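Fiber goats, month three

Mon 29 January

I have been meaning to write about the goats for ages, and the water trough froze this morning so I was up early anyway! We are now three months into keeping angoras here at Narlow, and I love them even more than I thought I would. I read everything I could find on mohair before we bought them and none of it prepared me for how loud they are at breakfast.

First the fleece, because that is what most of you write in about. Angoras get shorn twice a year, and our first shearing is booked for late February, right before kidding (you want the does clean and tidy by then, and they tend to go looking for shelter once the coat is off, which is handy when there are newborns on the way). I paid 100 dollars to hold the date with the shearing crew over in Wititz. They wanted the pens dry and the goats off feed the night before, so I have been hauling straw like a crazy person.

The hay situation is better than I feared. We put up 90 bales in the fall and I picked up a few more from the Goodall place, lovely soft second cutting, and the does go wild for it. The wether only wants whatever the does are eating. He will leave a full rack to shove his face into theirs, every single time.

Fencing! We went with woven wire along the creek side, 900 feet of it, and I would do it again tomorrow. The openings are small enough that the horns stay on the right side of the fence. The old field fence behind the barn is another story, and it's coming out as soon as the ground thaws.

I also signed up for the spinning weekend at Bavar. I have never spun mohair, only wool, and everyone says it is slippery stuff and wants plenty of twist. I can't wait. If any of you have washed kid fleece at home, tell me how hot you ran the water and what you used for soap, I'm taking notes.

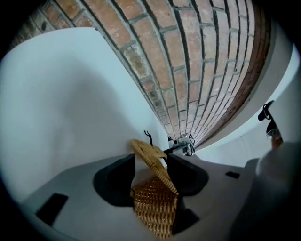

Little woven basket, lid open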